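The Ground at Terkwood
How a lower-league club is rebuilding its home, one stand at a time

When Terkwood Athletic won promotion in May, the club had 13 weeks to bring its ground up to the standard required by the division above. The football had gone well for most of the season. The paperwork had received less attention, and the first inspection report ran to 42 separate items, from turnstile widths to the height of the wall behind the north goal.

The ground at Flaltine Road has been in use for 57 years. Its main stand was built when the club played in front of neighbors and relatives, and the open terrace opposite has changed little since then. Under the new grading, capacity will be fixed at 2757, with covered accommodation on three sides and a separate entrance for visiting supporters. The club has chosen to meet these terms at its present site, although a move to shared premises in Liem was discussed at length over the winter.

The case for Liem was financial. The stadium there already holds the necessary grade, and the rent offered was modest. Against this stood the 40-minute journey for supporters, many of whom walk to home matches, and the likely loss of income from the clubhouse, which is open every evening and remains the largest single source of revenue outside the gate.

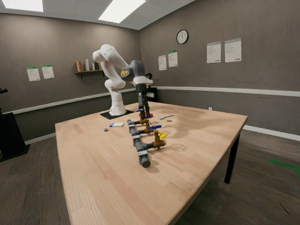
Supporters in Liem saw the matter differently, and a letter to the Terkwood match program argued that a shared ground would have strengthened both clubs. Two sides with separate repair bills, the writer suggested, would sooner or later become two sides with no money for players. The letter drew several replies, most of them in favor of staying.

Work began in June with the floodlights and the dressing rooms. The contractor, Clikon, agreed to leave the playing surface untouched so that the pitch could be reseeded on schedule. The away end followed in July. Preseason matches were played at opponents' grounds — an arrangement that suited the coaching staff, who had asked for harder fixtures than usual.

The squad itself has changed less than the surroundings. Last season's back four has been retained, and the club has resisted the temptation to replace part-time players with full-time professionals. Training continues on two evenings a week, with kickoff for midweek matches held at 7:45 p.m. to allow for working hours.

The second inspection cleared all but one item. The remaining requirement, a longer roof over the east terrace, must be met before the end of March, and the club expects to begin once the autumn cup ties have been played.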